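Diesel and Heating Fuel Price Notices: Frequently Asked Questions

When are the posted prices updated?
Prices are reviewed every weekday at 9 a.m. and posted on the Thongdee account page. A price stays in force until the next notice replaces it. Weekend orders use the last weekday price.

What is included in the price per gallon?
The posted figure covers the rack price, freight to the depot, excise tax and the delivery margin. Sales tax is added on the invoice where it applies. Surcharges for marine diesel are listed separately.
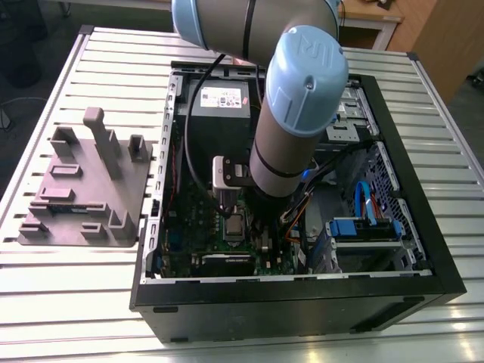
Pricing desk contact: Rattana Somboon, Pricing Desk Lead, Thongdee Fuel Supply

Why did my price go up when crude went down?
Crude is one input. The rack price follows the wholesale market for finished diesel, and the two can move apart for days at a time. Refinery outages, pipeline allocation and seasonal blending all act on the rack price directly. Freight is reset monthly and may also change on the day crude falls.

Which price applies to my order, the order date or the delivery date?
Standard accounts pay the price in force on the delivery date. Fixed-price accounts pay the contract rate for the contracted volume. Gallons above that volume are billed at the posted price.

How long can I lock a price?
Locks are offered for 30 days. The minimum volume is 1000 gallons, which may be split across several tanks under one account number. Unused gallons expire with the lock. The February lock terms no longer apply to new orders.
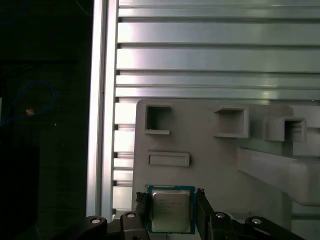
Processor held between gripper fingers.

Does the posted price vary by depot?
Yes. Each depot has its own freight component. Your account is tied to the depot named on your supply agreement, even if another one is closer to the tank. Write to Kittipong Bunnag in Accounts to request a change. Allow seven working days.

Can I receive price changes automatically?
Accounts on the Plostinus portal can turn on email notices or download the daily file. The file is comma-separated, with one row per product and depot. Column order was last changed in May 2024; older import templates will put the tax value in the freight field.

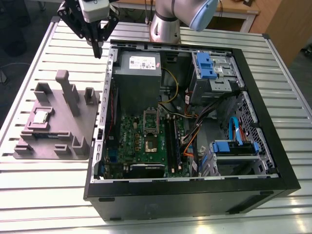 The daily price file is cumulative, and each row carries an effective time in addition to a date. Where two rows share a date, use the later time. Customers who keep the file on an office desktop should save a second copy on another machine. With a tower opened up on the bench and its CPU socket empty, as here, a price history stored only on that computer is out of reach. The portal keeps past files under Archive, sorted by depot.

How do I dispute a billed price?
Send the invoice number, delivery ticket and the posted notice you are relying on to the pricing desk. Disputes over volume go to Daranee Phuthong in Metering. Undisputed amounts remain due on the normal date.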